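2 Shares 25 Comments

Section 2. Setting Out the Mixed-Item Bin

1. Place the bin on the table with the tall panel at the rear.

2. Wipe the inner floor and walls with a dry cloth.

3. Put in the small items singly, including the roll of tape. Do not stack them.

Caution: Flaking on the inner rear surface may have sharp edges. Gloves must be worn.
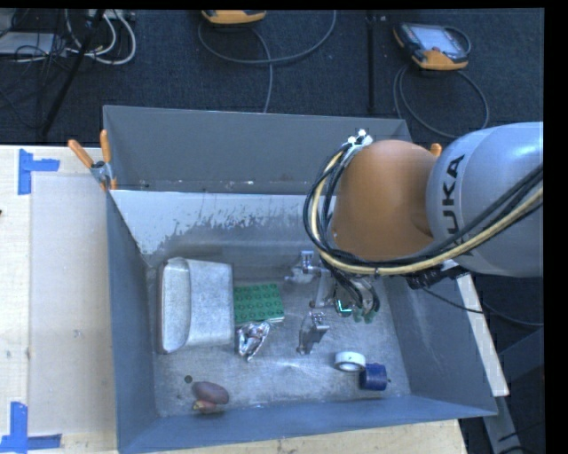 4. Record the contents on form 2319 and return it to Kaede Oda at the Drenport store.

Note: Scratches need not be reported.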